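Search posts Enter keyword Go

Some notes on buying my first used car in this country, in case they help another newcomer. I will post them in pieces.

The car is a Navdale wagon with a manual gearbox. I looked at 10 cars before this one. Most of them I refused in the first five minutes, from the smell or from the tires.

The seller wrote "new clutch" in the ad. I asked for the receipt. He had a receipt, but it was for the clutch cable. I do not think he was lying. I think he did not know the difference.

We agreed to take $400 off the price for this. I wanted more, he wanted to give less, and we stood in the driveway for a long time looking at the hood.

A question for people who know these cars: in second gear there is a small whine when I lift my foot from the gas. Only in 2, never in the others. Is this the gearbox, or is it a bearing? The garage on Gemach Street said "drive it and see."

I drove it and I saw. It is the same whine.

The registration office opens at 9 but the line begins earlier. Bring the title, the bill of sale and the proof of insurance. I brought also a translation of my old license. They did not look at it, but I was calmer with it in my bag.

My number in the line was 42. I read the whole owner's manual while I waited. It says the timing belt must be changed by age also, and the ad said nothing of the belt. So this is my next expense.

Two shops gave me a price for the belt. Zorel Auto includes the water pump and the other does not, so please compare the full list and not only the total at the bottom.

Saturday I will wash it and try to remove the old dealer sticker from the back glass. Somebody told me to use a hair dryer and a plastic card. If you know a better way, please write to me.

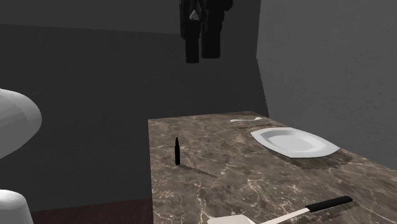
Marble tabletop, plate and spatula. Computer render.

Small update: the sticker came off in one piece. The glue stayed. I am now asking about the glue.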